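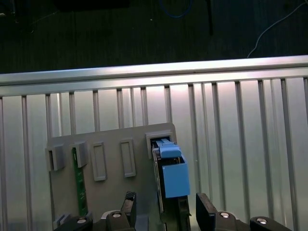

Spare Parts Month at Wuvari

Every June we clear out the back shelves, and every June we find the same box of Grokeck radio knobs. They have been marked down since 2000. This year they are free, and you may take 30.

The swap table is back too, by the front window. Bring anything small that plugs into something else, along with a note saying what that something was. Last year a Zidora cassette deck went home with 2 different people, one half each, and both seemed pleased.

Repair evenings now run until nine. Coffee comes from the Fakir machine, which we fixed ourselves, so allow extra time. Limit of 3 broken toasters per household. You know who you are.

Wuvari Newsletter | Questions? Ask at the counter | © 2026 Wuvari | Back to top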